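Lok-yiu Mok habla de colchones con un entusiasmo que se contagia. «¡Un colchón acolchado guarda migas en cada costura!», cuenta, y ella las saca con cepillo y recogedor.
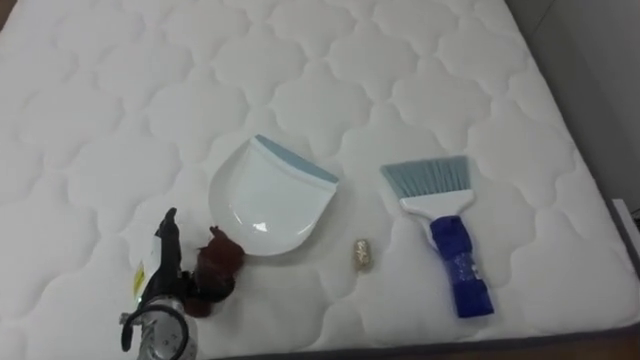

¿Cada cuánto conviene cepillarlo?

Cada 3 semanas, al cambiar las sábanas.

En Layug, su taller de limpieza doméstica, insiste en ir despacio. «Siempre en la misma dirección, ¡y sin apretar!» 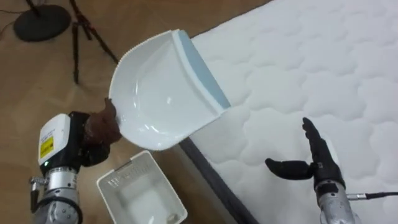
«Luego abro la ventana y lo dejo airear 56 minutos, que me encanta cómo huele después».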